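Still no robot for the drawer of cables

13/11/2019, posted in Grumbles

My sister-in-law Tiziana sent me another video last night. A machine with two arms folds a tea towel, puts it on a pile, and a man in a nice jumper claps. It has been sped up, of course, and the little number in the corner telling you how much was so small I had to put my glasses on. "You'll be out of a job," she wrote. I tidy stockrooms and back offices for a living, so I take an interest.

I went to see one of these things in July, at the Sornum trade fair. The firm was called Hunent and the man on the stand, Raffaele Leone, was perfectly pleasant and answered everything I asked, which I'll give him credit for. Their robot picked blocks out of a tray and put them in another tray. It did this well. I asked if it could do cables and he said that soft things were "on the roadmap". I asked what was on the tray side of the roadmap and he said mugs.

Mugs! I have never been paid to move a mug from one tray to another.

What I do get paid for is the stuff left over when all the easy things have been put away. Cables are the worst of it. You pick one up and it changes shape. It has a memory of how it was wound before and wants to go back to that, and if you pull against it you get a kink near the plug and a dead cable by Christmas. You hold the loops with one thumb, turn the other wrist, feel when it's about to spring open, and ease off a bit.

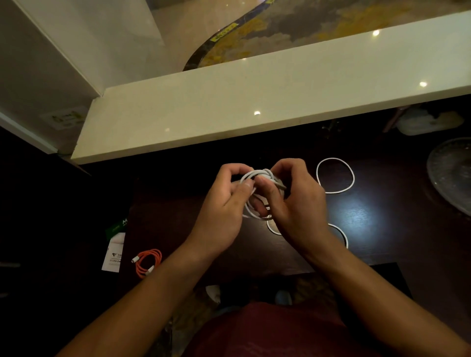

I couldn't write down how hard I squeeze. I don't know. It's different for a thin one and a fat one, and different again if the plastic has gone stiff. My old boss Danjuma Obi taught me by taking the cable off me and doing it again, slower, and grunting. I'd like to see that put in a manual.

People tell me the machines will learn it by watching. Perhaps. Halima Garba, who commented on my last post and clearly knows more than I do, says they can be shown the same job 2000 times and begin to get the hang of it. Fine, but then you give them a cable of another length, on another desk, with somebody's lunch in the way, and she admits that's where it tends to go wrong. She thinks I'm too gloomy. She also says the grippers are getting better every year, and I believe her on that, because the Hunent one was a good deal gentler than I'd expected.

The other thing is the money. Leone wouldn't give me a price for the whole set-up, but the arm by itself was roughly 3000 pounds and you need 2 of them, plus something to stand them on, plus somebody to come out when it stops. I charge 40 for a small office and bring my own ties.

I'm not against any of it. If a robot turns up that can empty a drawer, work out which lead goes with which charger, wind them up and throw out the dead ones, I'll write a nice post and take up gardening. Until then, Tiziana, please stop sending me tea towels.

Next time: label makers, and why I've gone back to a pen.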